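Section 3: Planning what to buy before you set up the cell

I wrote this part after our first budget went sideways, so please read it before you order anything. We'd priced the arm down to the last bolt and left out nearly everything it stands on or works with!

1. Start with the task. Write one sentence that says what the arm will handle. Mine was "small pieces from a clear container onto a plate," and it settled most of the gripper question for me.

2. Measure the room with the furniture in it. Include the work table, the base platform and the way to the door. Bram De Haan drew ours on graph paper and caught a clash I'd missed for 11 days.

Note: Leave the gap between table and platform on your drawing, even if it's narrow. You'll want it when you come to route cables.

3. Make a separate line for the small stuff. Plates, bowls, spoons, napkins, bin bags, floor tape – it all adds up, and it wears out or goes missing faster than you'd think. I set aside 5 percent of the budget and wish I'd gone higher.

Our table has a magenta plate on it with little white, orange-red and dark green pieces, a wooden spoon on a napkin behind it, and a clear container of cream-white pieces beside the spoon.
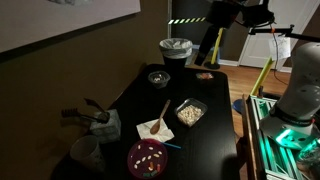 4. Get quotes for the arm and the gripper separately. Stojanovska quoted us for both together, and Amber Prins had to go back and ask for the split.

Caution: Don't sign for the arm until you have the platform's load rating in writing.

5. Add 19 days to any delivery date you're given, then book your installer.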